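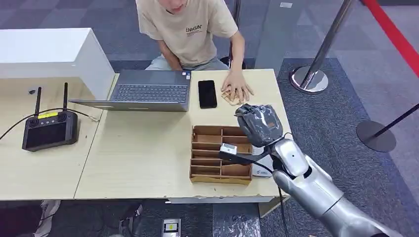 One reader of the last call wrote in to ask whether we'd ever get somebody to fix the walking tracks on the Jiswood sheet, because the creek path had been drawn on the wrong side of the water for as long as she'd been using it. Fair enough! That one's on my list, and it's a big part of why I'm writing this.

I'm looking for map checkers for the Jiswood street and track map. It's paid, it's casual, and you don't need to have done anything like it before. I look after the Preltar town maps (the free ones you can print or stick on your club's website) and Jiswood is the next in line for a proper going-over. The current version has 1356 named features on it – streets, lanes, reserves, boat ramps, lookouts, the lot – and plenty of those names came off old paper sheets that didn't agree with each other even when they were new.

What you'd be doing is pretty simple. I send you a patch of the map, you go and walk or ride or drive it, and you tell me what's wrong. Street signs spelled differently, tracks that have been rerouted, a roundabout where I've got a crossroads, car parks that have turned into something else. You mark it up in Rater, our correction tool, which runs on any ordinary phone or laptop and works offline once you've loaded your patch. If you'd rather scribble on a printout and post it to me, that's fine too, I've got a scanner and I like paper.

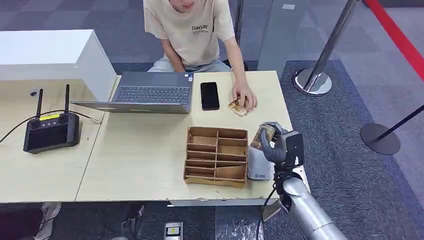 Each patch takes most people up to 4 hours in the field, plus a bit of time at home tidying up the notes. I pay $200 a patch, and that's the same whether you find thirty mistakes or none at all. Please don't go inventing mistakes to be polite. A patch that comes back clean is a good result and I'd much prefer to know.

You can take one patch or several. The hilly ones on the Lund side are slow going and have a couple of steep fire trails, so have a look at the contours before you put your hand up. The patches in the town centre are flat and fine for a pram or a wheelchair, and I'd really love to hear from people who get around that way, as our kerb ramps and footpath widths are patchy at best.

A few things I do need from you. You have to be 18 or over. You need to be able to get to Jiswood under your own steam (I can't cover petrol, sorry). You need to be comfortable reading a map at town scale, and if you can't tell a contour from a creek yet I'm happy to spend half an hour on the phone with you first. And stay off private land, please, even if the map says there's a path through it – especially then, just note the gate and move on.

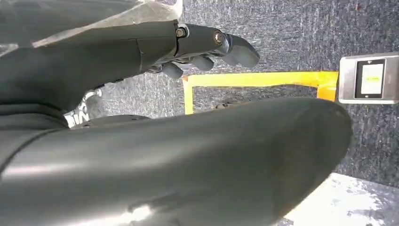

Local knowledge is a huge plus. If your family has always called the back road by some other name than the one on the sign, tell me that as well. I keep a field for alternative names and it's far too empty at the moment. Same goes for anyone who knows the bus stops, which seem to shift about whenever I turn my back.

Field checking runs through to the end of May, and you can fit your patch in whenever the weather suits you. Corrections go onto the public map as I get through them, so you'll see your own work turning up bit by bit, and checkers can be credited in the margin of the printed sheet if they like.

To put your name down, send me a short note through the contact form on the Preltar site with "Jiswood checker" in the subject line. Tell me which part of town you know best, how you get around, and whether you want Rater or paper. No résumé needed. If you've ever spotted a mistake on a map and been annoyed by it for days, put that in too, I'll enjoy reading it.

Posted January 20, 2025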